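Notes on Cataloguing a Small Private Library

Posted by Usa Noiphan in Books and Papers

Several readers have written since my earlier post on shelving to ask how the books at Kaewkla are catalogued, and whether the method would suit a collection of a similar size. The present post sets out the arrangements as they stand. It should be read as a record of one household's practice. Professional librarians will find parts of it irregular.

The collection came to me from two sources. The greater part belonged to my late aunt, who bought novels, travel writing and a large number of works on gardening over a period of four decades. The remainder was acquired when the reading room at Sindwood closed and its stock was offered to former members at a nominal charge. At the time of transfer the Sindwood portion was described in the accompanying paperwork as 180 volumes. My own count produced 183. The difference was traced to a three-volume history of canals which had been entered in the old register under "pamphlets" and therefore left out of the total.

This small discrepancy had a considerable effect on how I proceeded. I had intended to adopt the Sindwood register as it was and to add my aunt's books at the end. Once it was clear that the register could not be relied upon for so simple a matter as the number of books, it was set aside, and every volume was entered afresh from its title page.

The rule that entries are to be made from the title page, and never from the spine or the cover, is the one I would urge most strongly upon anyone beginning similar work. Spines are abbreviated by the binder to fit the space. Covers are designed to sell the book and frequently give a subtitle that appears nowhere else. One of my aunt's gardening books carries three different titles in three places, and for years it was known in the family by a fourth.

Each entry records the author, the title, the publisher, the year, the room and the shelf. A final field is kept for remarks. In the early stages I also recorded the height of each volume in centimetres, following the advice of a handbook, and abandoned the practice after the first bookcase. No occasion has arisen on which the height of a book was wanted and could not be found by looking at it.

The matter of classification took longer to settle. The decimal systems used in public libraries are very fine in their divisions, and a private collection tends to fall heavily into a few of them. Under such a system the whole of my aunt's gardening section would have occupied a handful of numbers, extended by long strings of digits, while entire hundreds stood empty. I have therefore used 6 broad classes: fiction, travel, gardens, history, cookery and general. Within each class the order is alphabetical by author. Anonymous works are placed under the first word of the title, leaving out the article.

It will be objected that "general" is no class at all. I accept the objection. It holds the dictionaries, a set of railway timetables, four books on chess, the collected sermons of a clergyman to whom we believe we are related, and everything else that would not go elsewhere. It is reviewed each June, when the shelves are cleared for dusting, and on each occasion a few items are moved out of it and rather more are moved in.
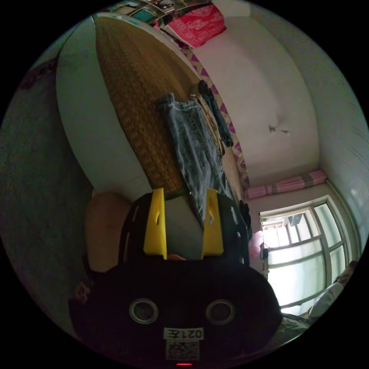

Kaewkla, June

Shelf marks are written in soft pencil on the inside of the back board, in the upper corner nearest the spine. I am aware that some owners prefer a printed slip or an adhesive label on the outside. Adhesives were used freely at Sindwood, and a good many of the books from there bear a brown rectangle where a label has dried and fallen away, taking some of the cloth with it. Pencil may be removed with a clean eraser and does the book no harm. It must on no account be replaced by ballpoint, as happened during one winter when I had help with the cookery section.

The catalogue itself is kept in two forms. The working copy is a set of cards in a wooden drawer, and the reference copy is a plain list on the computer, printed once a year and placed in a folder. I was for a short time a user of a cataloguing program named Riresine, which was recommended to me by a cousin and which had many good points. It filled in the details of recent books without any effort on my part. For anything older than the 1960s it offered either nothing or the details of a different book, and correcting these took more time than typing the entry would have done. The program was given up after 2 months. I mention this without any wish to discourage others, whose books may be newer than mine.

Loans require a short word. Books are lent to family and neighbours for as long as they are wanted, and the card of the borrowed volume is moved to the front of the drawer with the borrower's name clipped to it. No date of return is set. I have found that a stated date causes borrowers to bring a book back unread, with apologies, when they would have been better served by keeping it until the autumn. The oldest loan at present is a guide to alpine plants, which has been out for so long that the borrower has moved house with it and now regards it as partly hers. The card remains at the front.

Losses are recorded in the remarks field and the entry is kept. Two of the Zida paperbacks, a series my aunt was fond of and which has long been out of print, went missing between one review and the next, and I should be glad to hear from any reader who has spare copies in a condition fit for reading. The missing titles are the fourth and the ninth. Covers need not match.

Questions on the treatment of loose maps and folded plates will be taken up in a separate post, as there is a good deal to say about them and my own practice is under revision. In the meantime, readers who wish to see a sample card may write to me at the usual address, and a copy will be sent by post.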